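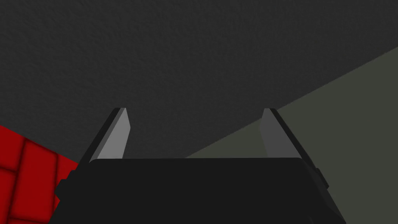 Figure 4. Speckled dark gray beside smooth olive-gray, with red tile at lower left. Computer rendering. Credit: Pliltateck, August 5, 2022.

4.2 What residents say about the walls

We expected the comments on color to be the thinnest part of the material. They were by far the richest. Of the 1,136 free-text comments collected in Plekden, the ones that mention a wall, a floor or a stair edge are longer than the rest and much more willing to argue. People who left the question on lighting blank wrote half a page on gray paint.

The word gray itself covers a surprising amount of ground. Residents used it for raw concrete, for the old gloss paint in the Ilus blocks, for floor stone and for a green so faded that the maintenance records still list it as sage. We kept every one of these uses in the gray group, even where we knew the paint code, because the aim was to follow what people see on their way up to their own door. Olive was the only term for a mixed color that appeared in more than one building (Figure 4 shows an olive-gray of the general kind), and it came almost entirely from residents over sixty. Younger residents facing the same wall wrote green, brown or, in one lovely case, "soup."

Texture turned out to matter at least as much as color. A rough dark wall was called warm far more often than a smooth dark wall, and the difference held on the ground floor, where there is daylight, as well as on the upper landings. We find this exciting. The usual advice for narrow stairwells is to keep everything pale and easy to wipe, and the pale, wipeable stairwells in our sample were the ones described as "the clinic," "the bus station" and "like waiting for a result." Residents of the roughcast stairs complained too, but about other things: scraped knuckles when carrying furniture, wool coats catching, dust that will not come off with a cloth.

"I lean on it when I stop to rest," wrote one woman about the roughcast on her second landing. "The new part downstairs is too slippery to lean on. It feels as if it doesn't want me."

Several comments of this sort describe the wall as something touched on the way up. We had not asked about touch at all. The June questionnaire had one item on appearance, one on cleanliness and one on noise, and residents simply wrote their remarks about touch in whichever box had room left. Future versions should give the hand a question of its own.

4.3 Red tile and the memory of the old entrance

All 12 buildings had red floor tile in the entrance hall when they were first let. Ingvarsson, the housing company that took over the estate, kept the tile in five of them and covered it with sheet flooring in the other seven. This gave us a comparison we could never have arranged ourselves, and the answers are a pleasure to read.

Where the tile survives, it is hardly ever praised. It is slippery in rain, it chips, and the joints hold grit. Where it has been covered, people miss it with real feeling. Long-term tenants could say where the cracked ones had been and which corner collected leaves. One man recalled jumping across them as a child so that his feet never touched a joint, and said that he still shortens his step in the same place, on a floor that now has no joints at all.

It would be easy to file this under nostalgia and move on, but we think the comments are more practical than that. Tenants used the tile. They parked a stroller "four tiles in" so that the door could swing. They told delivery drivers to leave parcels "on the red" – meaning inside, where it was dry. When the sheet flooring came, the hall lost a set of small agreements about who puts what where, and disputes over bicycles in those seven entrances take up a good share of the complaints we were allowed to read. We cannot show that the flooring caused the disputes. The covered halls are also the larger ones, with more households to a door.

4.4 Dark landings

Darkness was the one subject on which residents and Ingvarsson agreed before the study began, and both were a little off. The company believed that tenants wanted lighter paint. Tenants, when asked in general terms, said the same. Yet when people described a particular landing they disliked, the paint was rarely the trouble. They wrote about a lamp that switches off too soon, a turn in the stair where it is impossible to see who is coming, or a window painted shut.

Among the 266 residents who completed both parts of the survey, 43 changed their answer on wall color between the first part, filled in at the kitchen table, and the second, filled in while standing on the stairs. Most of the changes went toward darker or rougher finishes. One tenant crossed out "white please" and wrote "leave it, fix the light." The group is small and we would not build a paint policy on it, but it makes a strong case for asking people about a place while they are in it. The second part took only a few minutes more, and the staff who handed out the forms reported plenty of conversation on the landings.

There are limits to how far these remarks will travel. Plekden is a wet town with long gray winters, and its stairwells are unheated. A rough, dark wall may be a comfort there and a nuisance somewhere hot. The Ilus blocks also have unusually wide treads, so residents have room to stop, lean and look at the wall in a way that a steeper stair would not allow. Tread depth and resting places are taken up in Section 5, together with the handrail measurements.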